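Pengate Support: Pretar teleoperation
Subject: Tip drops when clutch re-engages during block-pushing demos
Status: Pending customer
Opened: October 13, 2025

Reported behaviour
Operator drives the arm from the Llanos hand controller to record pushing demonstrations on the maple board. Each time the clutch is released and re-engaged, the tip drops 15 mm before tracking resumes. With the tip already low over the board, it touches down and the protective stop trips. The recorder keeps the episode open and writes the jump into the demo.

Checks done
Controller batteries replaced. No change.
Tool length re-entered for the dark grey rod. No change.
Fault reproduced on 2 workstations, so the host PC is ruled out.
Free-drive (hand-guided) recording doesn't show the drop. 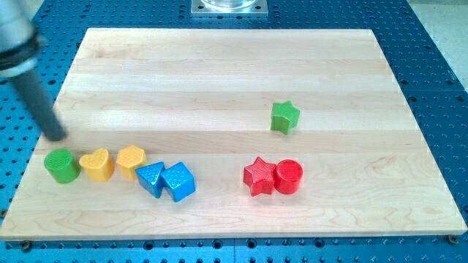

The last result points to the remote pose offset. Bulon caches the controller pose at clutch release and is meant to refresh it at re-engage. The log has the cached value still in use for the first 2 cycles, at a logging rate of 1,000 Hz.

Workaround
Raise the tip well clear of the blocks before releasing the clutch. Hold the controller still on re-engage. Set the recorder to close the episode on any protective stop, and discard demos where the clutch was used mid-push.

Next step
Patched Bulon build to follow in November. Please attach the raw controller log from one failed episode, uncompressed, along with the current tool centre point settings.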